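About Drurnley

Drurnley began in a spare bedroom in Indport, where Jeanie Mackay kept 38 boxes she had moved twice and opened never. One wet November she opened them. Most of what she found was cables. The rest was the sort of thing people describe as "might come in handy," and it had been waiting 12 years for its chance.

She told a neighbor, who had a garage in much the same condition, and by spring she had a business.

We sort, pack and put away other people's belongings, in homes and small offices from the harbor up to Grerolau. We don't hold up your sweaters and ask how they make you feel. We ask if they fit.
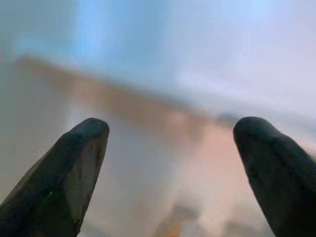

A first visit takes a morning. We start with whatever room you were hoping we wouldn't open, and we finish by lunch with a shelf you can reach and a pile for you to argue over. Households with two adults should allow extra time for the arguing.

In 2,000-square-foot houses and one-room apartments alike, the junk drawer is the same drawer. We have emptied 1000 of them and still can't say what the little keys are for.

There are 28 of us now, including the bookkeeping side we took on from Du Plessis, who had very tidy shelves and made us nervous.

The office is open until noon on Friday. Please don't look in the supply closet.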